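Purkside is a package for recording pick-up demonstrations in simulation, so that a policy can be trained on them later. I used it through January with the Franka arm and the furnished-room set, and this covers version 2.

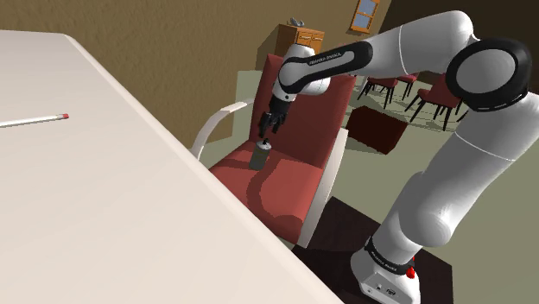 Setup took one evening. Each episode starts with a fresh room layout, and you drive the arm by hand until the object is held. I kept 2,426 episodes and threw out 237, most of them for fingers passing through an object. 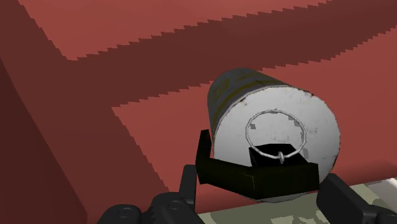

**Reviewed by T. Nanayakkara**
*Data lead, Proddale*

The wrist view is the best part. On small parts like a pull ring, I could judge finger spacing much better there than from the room view. Shadows are weaker – their edges come out jagged, and I would not train on them without some variation in lighting. 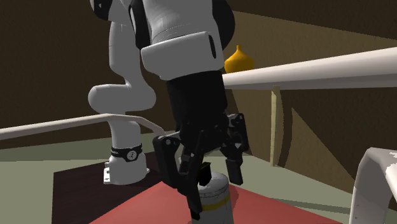
Export is slow but reliable. Episodes go out in batches of 6, with joint positions and all camera views on one clock, and Purnach read them without a converter. Relabeling a bad episode still means opening it by hand. I'd buy it again for tabletop work, and I'm waiting on the two-arm add-on.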